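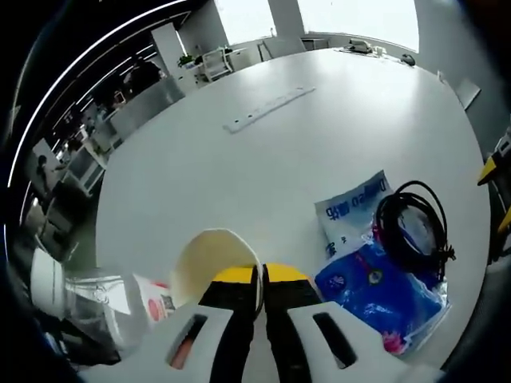 How do I keep a shared white table from turning into a dumping ground?

Posted by Ratree Petchrat, 23rd April

We have one big white table at Lukinley and everybody uses it for everything. Snack packets, cables, paper cups, the computer mouse that somebody carried over and left. I clear it, go get lunch, and when I'm back there's a blue packet sitting there with a coiled black cable on top of it like they belong together. I don't mind a bit of mess (you should see my car!) but I'm tired of moving other people's stuff before I can sit down. Drinks are the part that really makes me nervous - a cup and a water bottle right next to things with connectors on them. I tried a sign. It lasted 3 days. Has anyone found something that sticks, without me turning into the table police? 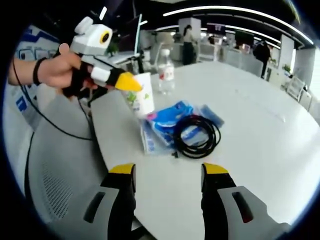 Rónán Conneely
Get the cables off first and the rest gets easier. We had the same trouble at Vatcombe, and what worked was a shallow tray at one end. Cables go in the tray, coiled, with a bit of tape on each one saying what it's for. Food stays at the other end, and anything open gets a clip or goes in the trash. Then for drinks we just said lids only. People grumbled until June and then forgot it was ever a rule. I'd also do a quick clear at the end of the day, whoever leaves last. Takes me less time than making coffee.

Khrystyna Symonenko
buy a smaller table lol

Teófilo Restrepo
I like the tray, but don't make it too big! Ours was huge and it filled up with more than 30 chargers, half of them for phones no one has anymore. Also, wipe the table down when you clear it. A white top shows every coffee ring, and I've noticed people are a lot less likely to dump things on it when it looks freshly cleaned. Plain dish soap and warm water is all I use - the spray stuff left ours streaky.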